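Teaching two arms to pair and fold socks: leader arms or hand guiding?
Posted in Robotics and Automation, Demonstration and Teleoperation
29 Jun 2020

Szu-yu Huang

I am responsible for a small teaching laboratory at a technical college in Hiltlow. Our students have been assigned a task in which a two-armed robot is to sort a small set of socks by color, lay each pair together, fold it, and place it in a basket. The robot is to learn the task from demonstrations given by a person. We have the arms, parallel grippers, one camera above the table and one at each wrist.

The department has not yet decided how the demonstrations should be given. One proposal is to guide the arms by hand, with the joints released, while the positions are recorded. The other is to operate them remotely from a second pair of arms or from a hand controller. I would be grateful for guidance on the following points.

First, is hand guiding suitable for soft items such as socks, or is remote control to be preferred? Second, how many demonstrations should be planned before the first training run? We have budgeted for 200. Third, our students find that the grippers often close on nothing, or take hold of both layers of fabric when only one is wanted. Is this a matter of operator practice or of equipment?

We are able to purchase a modest amount of additional equipment before the February term, but would prefer to settle the method first.

Maricica Costache

The three points are taken in order. My remarks are based on work at our site in Sirkville, where two-arm handling of knitted goods has been taught by demonstration for several terms.

Method. For socks, remote control is recommended. Hand guiding is satisfactory for rigid parts and for a single arm, but with two arms it requires one person to hold both wrists at once, and that person's hands and sleeves will then appear in the camera recordings. The robot will later be asked to perform the task without those hands in view, and the difference can be enough to spoil the result. Hand guiding also makes it difficult to operate the gripper at the proper moment, unless a foot switch is fitted.

Number of demonstrations. The figure of 200 is a reasonable budget for one task with a fixed set of socks. I would advise training once at an early stage, well short of the full number, and examining where the robot hesitates. The remaining demonstrations may then be directed at those positions. Our own set for a similar task reached 911 before it was closed, but a considerable part of it was recorded before the operators had agreed on a common procedure, and that part was later set aside.

Grasping. In our experience this is chiefly operator practice. An operator who watches the whole table will misjudge the height of the fingertips. The wrist view should be kept open on a screen during the approach, and the operator should pause before closing. For a single layer, take the fabric at an edge - the rim of the cuff is the most dependable place - and bring the fingers together slowly. It is helpful to choose socks whose cuffs carry some mark in a second color. The mark gives the operator a point to aim at, and it tells the trained system which end is which.

The following views are from a task of the kind you describe, with orange-yellow and light blue socks and both arms in use.

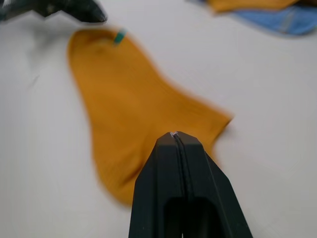
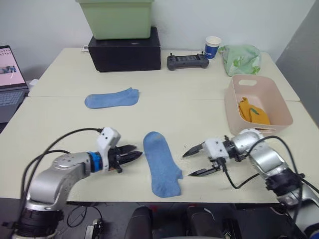
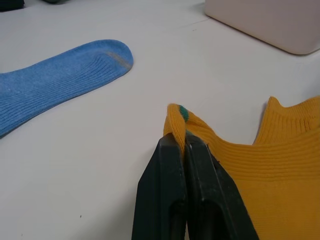
Sock sorting with two arms. First and third: wrist camera views. Second: the table from the head camera.

I would draw attention to the closed fingers in the first view. Operators are inclined to travel with the gripper open, and an open finger will catch on ribbed fabric. We ask that the fingers be closed whenever the arm is traveling low over a sock, and opened only for the grasp. In the third view the fingers have a narrow edge of the yellow sock at its green stripe, and the rest of that sock is left to lie as it falls. A grasp of that size is generally sufficient for lifting and turning.

As to the basket, it should be kept in one position for the first part of the set and moved only after the robot performs the task reliably. A low basket standing beside the working area, within reach of the right arm, has given us no difficulty.

Two further matters of procedure may be noted. The operator should complete each demonstration at an even pace, without stopping to think. Where a pause is unavoidable, it is better to discard that recording and begin again. Also, if a sock is dropped and recovered neatly, the recording should be retained. Recoveries are useful and are seldom demonstrated on purpose.

Chun-yin Cheng

I agree with most of the above but would not dismiss hand guiding entirely. We used it at Dristex for the placing motion only, where the sock is already held and is simply carried to the basket. It was quick and required no second pair of arms. The folding was then recorded by remote control. Joining the two sets did cost us 14 working days, so the saving may be doubtful.

On the number, I was once told that 1000 is the minimum for any fabric task. I have not seen this supported anywhere and we managed with far fewer.

Amirul Govindasamy

Use the controller, it's cheaper. Ours has two sticks and the students learned it in an afternoon. Folding with it is slow though.

Szu-yu Huang

My thanks to all who replied. The department has now agreed to proceed by remote control, with leader arms on loan from a partner laboratory in Guimarães. The controller will be kept for moving the arms to their starting positions.

One point remains open. Ms. Costache advises discarding any recording that contains a pause, but also advises a pause before closing the gripper. May I ask how long the latter should be?

Maricica Costache

The point is a fair one. The pause before closing should be just long enough to confirm the position of the fingertips in the wrist view, and it should be of similar length each time. It then becomes part of the motion, and the robot will reproduce it. The pauses to be discarded are those in which the operator is deciding which sock to take next. We avoid them by fixing the order in advance: all of one color first, then the other.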